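Lultesdale Tabletop Objects: notes on the props

Household things on one table, set 30 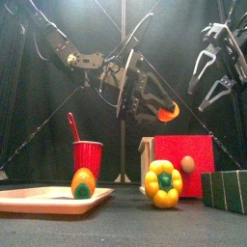
Kocsis, props and records
Last changed 29 August 2020

What is in the collection
The full list runs to 988 entries, kept by the Talbridge store. Each entry is one object with a number, a short name, a main colour and a shelf. Play food and ordinary household pieces share one list, so a yellow bell pepper can sit next to a red ribbed cup or a dark green box.

How the sets are made up
A set is a handful of objects laid out together on the table. Set 30 has a shallow cream tray, the small wooden cabinet with the red front, and vegetables in orange, green and yellow. The backdrop is black fabric throughout.

Names
Use the plain name and the colour: "cup, red, ribbed". Vegetables we could not agree on are entered by colour only. Anything that looks like a slice or wedge gets its own number.

Changes
The first list had 159 entries and used shelf numbers from the old room at Jisovthorpe. Those numbers are still in the column marked "old shelf" and should be ignored. Another 100 entries were added in December, mostly cups and boxes.

Known problems
Cream and white were mixed up in the early entries. Trays have been checked, bowls have not. Some boxes are listed under two greens.

Corrections
Send the entry number and the new wording to the Talbridge store.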